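Vie de l'atelier | Automatisation

Dadico au service de pose : les trois premiers mois

Depuis février, les équipes de Rudutar préparent une partie de leurs chantiers avec Dadico, le bras robotisé de la société Dadach. Avant d'aller sur le matériel réel, chaque geste est essayé en simulation. Ce travail, que nous faisions avant avec un carnet et beaucoup de patience, se fait maintenant devant un écran, dans une maison virtuelle.

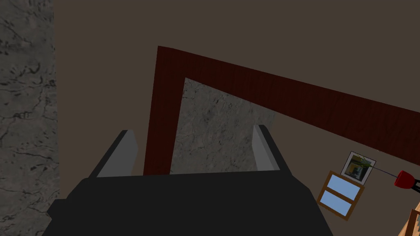

Dadico en simulation, pince ouverte, face au cadre de bois.

Le changement principal concerne les horaires. Les essais longs tournent le soir et les opérateurs lisent les résultats le matin à 8 heures. Nous avons déjà 600 essais enregistrés, et l'objectif fixé avec Dadach est de 1 000. Trois postes ont été modifiés : on y porte moins de charges, mais on y passe plus de temps assis, et cela ne plaît pas à tout le monde.

La poignée reste le sujet le plus discuté, parce que l'angle d'approche demande un réglage fin.
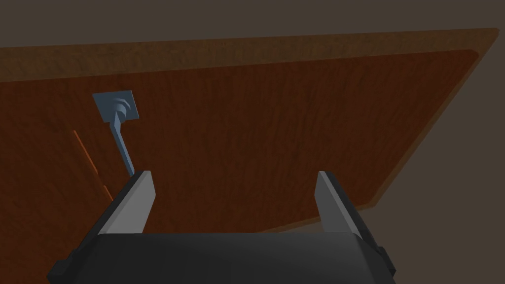
Au bureau Moriarty, on nous a répondu que le réglage devrait rester dans les mains des poseurs, qui connaissent les portes mieux que le logiciel, et que la formation était encore trop courte.

Cette remarque est prise en compte. Une deuxième session de formation sera ouverte aux postes concernés, pendant le temps de travail.

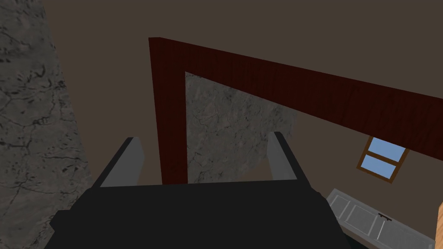

Les doigts de la pince devant le décor de pierre et de bois.

Les inscriptions se font auprès du secrétariat de l'atelier.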